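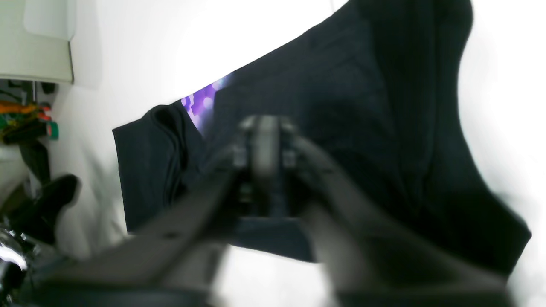 *Last edited in March*

Okay so Marras is bringing back the Flullus and I have been grinning at my phone all morning!! A little 400 single, kickstart AND electric, round headlight, the whole deal.

My first bike was an old Flullus. It leaked on every driveway I ever parked it on (sorry, Mom) and I'd buy it back tomorrow.

They're only building 30 for the first run, all at the Ustau shop. My dealer gets one. One! And it's spoken for.
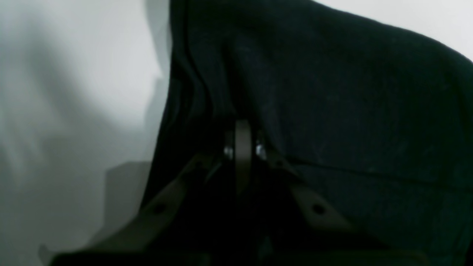 *dark green, soft folds*

Marisa Villa got to sit on the preproduction bike and says the seat is lower than she expected, which is great news for those of us with short legs. She wasn't allowed to start it. Cruel.

The part I'm not sold on: 6 speeds. The old one had four and you used maybe three of them. But I guess people want to ride on the freeway now.

Tank is 13 liters, so a decent Sunday-type ride without sweating the gas station thing. I used to run mine dry on the Moditside road pretty much every month, haha.

No price yet. My guess is it'll be over what I want to pay and I'll end up talking myself into it anyway (the spare room fund is looking nervous).

If anyone has a line on the second batch, please message me. I'll take any color except the brown.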